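Door-opening add-on for a mobile robot – does it cope with lever handles and thumb-turns?

Posted by Jade Kennedy in Equipment and Automation, Thursday

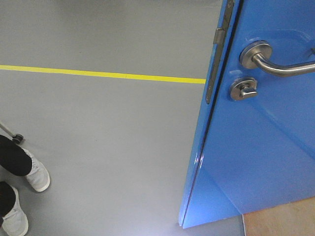

We are looking at the Garken door module for the delivery robot we already run between our prep area and the storage rooms. The sales rep, who was pleasant enough, quoted us a one-year lease with setup included. I have to write up a recommendation in September and I would like to hear from people who have used one, because the brochure is mostly about push bars and automatic sliders.

Our doors are plain swing doors with stainless lever handles. There is a round thumb-turn below the lever and a mortise latch in the edge. None of them have powered closers and I would like to keep it that way, as the landlord charges for any change to the door sets. We have 80 of them across two floors but the robot would only need to get through a small number.

What I want to know:

- Does the arm work a lever reliably, or does it slip off when the finish is smooth?
- What happens when someone has turned the thumb-turn from the inside? Does it keep pulling?
- Do painted lines on the floor help or confuse it? We have yellow lines and the rep said it could "use them as a reference" but couldn't tell me what that meant.
- Is there anything in the setup visit that I should ask for in writing?

Budget is not the main problem. I just don't want to sign for a year and end up propping doors open.

Lukian Onyshchenko

We have had the Garken module since last winter, on a Stostness base. Taking your points in order.

Levers: fine once taught. Each door gets its own teaching session, where the installer moves the arm through the press and pull by hand and then runs it over and over with small changes in where the base is parked. The pad on the end of our arm is rubber and it does not slip on brushed steel. It did slip on one handle that had been sprayed with a cleaning polish. We stopped using the polish. Our log shows 851 openings on the busiest door and 571 on the next one. I count a failure as any time a person had to walk over, and we had more of those in the first month than in all the time after it. Nearly all were parking errors. The base stopped a little too far to one side and the arm came down on the neck of the lever where it curves, so it pressed but could not get enough travel.

Thumb-turn: the module does not look at it. It presses the lever, pulls, and if the force goes over the limit it lets go, backs up and sends a message. You can set how many times it tries again. The default is three, which I think is too many for a door with a person behind it. We set it to one.

Floor lines: ours ignores them for navigation. The map comes from the laser scanner in the base. You can draw keep-out zones in the software that happen to match your lines, and that may be what the rep meant.

In writing: ask for the teaching hours per door. Ours were quoted as "setup included" and it was only included for the first four doors. Also ask who reteaches a door if the handle is replaced. With us it is a paid visit.

One more thing. Check which way each door swings on the robot's route. Pulling a door toward the robot takes a lot longer than pushing it away, since the base has to reverse while the arm keeps hold. If you can pick a route that pushes in the loaded direction, do that.

Sheena Purves

we trialed it and sent it back. it opened doors ok but it was slow and people would just open the door for it, so in the end we were paying for an arm that got in the way. depends how busy your hallway is I guess. if there's always someone around, skip it

Minoru Koyama

I install these, though for Harasym and not for Garken, so read this with that in mind.

Lukian's answer is good. I would add that the latch matters as much as the lever. If the latch bolt sticks or the strike plate is out of line, a person gives the door a small shove without thinking and the robot doesn't. Before any teaching visit, go around with a screwdriver and make sure every door on the route opens with the lever fully down and a light pull. Have the hinges checked for sag as well. I have lost half a day to a door that needed one hinge screw tightened.

For the thumb-turn, ask whether they offer the status sensor. Hatus makes one that reports whether the bolt is thrown, and the robot can then wait or take another route without touching the handle. It has to fit your lock case, so send them the make and the measurements of the faceplate first. Your landlord may count it as a change to the door set, so ask before ordering.

On price I can't comment on theirs. Ask for a 30-day exit clause on the lease. Most firms will agree to it if you raise it before the site survey – after the survey it gets harder.

Contact us | Community rules | Copyright the site and its contributors | Back to top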